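Notebook, drinks table, Drosstead back room
11/25/19

Setting up the small white table for the tasting notes we promised Jennylyn. The question is still the one from the last page: which bottles can stand on the table during a session without people knocking them, dripping from them or pouring the wrong amount. Three kinds today, one wine, one juice, one soda. Noel did the shopping, so the choice of brands is his.

Wiped the table twice before starting. There was a sticky ring near the front left corner from last week and plain water did not shift it. Warm water with a drop of dish soap did. Eliécer wants us to stop using the lemon spray because he can smell it when he tastes, and I agree with him. The spray is now under the sink.

Cups: we have one sleeve of the clear plastic ones left. The Lumbao cups are heavier and stand better but they are tinted, so the color of a drink looks off in them. Clear ones for anything where we write down color. I want to order more of the same kind and not switch halfway through.
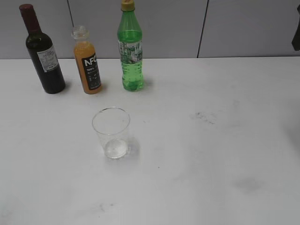

Pour size was the first thing to settle. Ottmar has been working with whatever looks right, and his notes from earlier in November can't be compared with mine for that reason. I would like one fixed amount for juice and soda and a smaller one for wine. For the layout I am keeping the bottles along the back edge with the cup out on its own nearer the middle, wine at the left end, then the NFC juice, then the green soda bottle. With the tall one at the end of the row it does not hide the labels of the others when you sit at the front. Leave a hand's width on each side of the juice if you can. The wine and the juice tend to drift together when people put them back.

Measured the line on the cup with the kitchen jug. Filling to 5 mm under the rim is too full to carry. We settled on a pencil mark on the outside of a spare cup and hold that one next to the cup in use. Crude, but Fouzia and I got the same level on 7 tries each, close enough for this purpose. She marks from the left side and I mark from the front, so write down where you stand.

Juice notes. Shake it with the cap on, gently, upside down and back, 5 turns. If it has been standing overnight the pulp sits at the bottom and the first cup is thin. Fouzia thinks 5 is too many and makes foam. I left it at 5 for now and she will try it her way on Thursday.
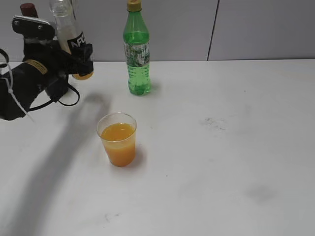

Pour with the mouth of the bottle low, close over the cup, and stop a little early. The last bit always comes after you think you have stopped. One hand on the bottle, the other free. If you need to steady the cup, hold it low down, these cups squeeze in at the rim and then it goes over the side. Cap back on the bottle before it goes back to the row.

Soda: open it away from the other bottles and wait before pouring. Tilt the cup for the first third. Level has to be read after the foam is down, which makes soda the slowest of the three. Ottmar suggests pouring soda first and doing the juice in the meantime. Sensible, will change the order on the sheet.

Wine stays closed until the tasting itself. The Skerkuma stopper does not fit every neck, so check it before opening anything.

To buy or find:
cups, clear, 300
paper towels
second jug, Zullard had one with finer marks
pencil that writes on plastic

Sheet 31 is the last blank one in the folder. Noel to print more. Jennylyn has the key to the supply closet until Wednesday.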